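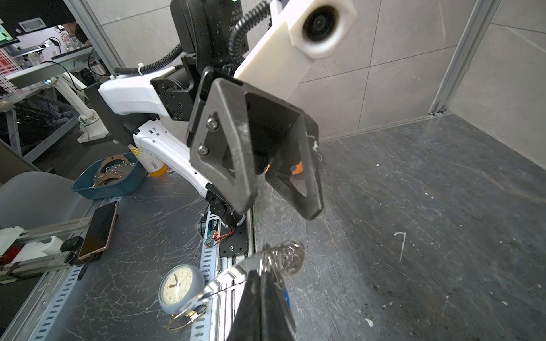 What happens to people's jobs when robots come into the workshop?
At Narkby the jobs stay and the work in them changes. Less of the day goes on lifting small items out of trays and putting them down again, and more of it goes on setting up, checking and deciding what to do with the awkward ones.

About us

Narkby is a sorting and returns workshop. Shops, offices and lost property departments send us mixed goods, and we identify them, check them and send them on for resale, repair or recycling. We employ 137 people across two shifts.

Geert Declercq started the business with one long bench and a hired van. For years everything was done by hand. The work was steady but hard on wrists and shoulders, and by mid-afternoon people were slower and made more mistakes. We began looking at automation because staff asked us to do something about the repetitive picking.

How we work now

Our robot cells take small, mixed items: clocks, phones, bottles, metal rings, odd bits of hardware. Each cell has arms with two-fingered grippers, and an operator looks after it. Operators lay out the work, watch the picks and step in when something needs a human hand. Shiny metal and loose wire are still difficult, and we expect them to stay difficult for a while.

The software that plans the picks is called Soten. The stock system is Atano, which was here before the robots and which most of us know better. Getting the two to talk to each other took longer than installing the arms.

What has changed for staff

Every operator does 80 hours of paid training before running a cell alone. So far 50 people have finished it, and most of them came from the hand-sorting benches. Pay goes up one grade on completion.

Nobody has been made redundant because of the cells. Some roles have gone as people moved or retired, and we would rather say so here than have it come up at an interview. Hand sorting carries on as well. It suits fragile goods, and some colleagues prefer it.

Diễm Thái leads the operator team. She worked on the benches for 14 years and now writes the training with the people who use it. "The first month I went home tired in a different way," she says. "You are concentrating all day. We changed the break times after that."

Breaks on the cells are now shorter and more frequent. Operators swap stations at 10.30 and again after lunch.

Visiting and working with us

We take new trainees each April. No technical background is needed, and the first week is spent on the benches. Customers who want to see their own goods being sorted can arrange a visit through the office. The entrance is on the Kikuchi building side of the yard - please ring the bell and wait to be let in.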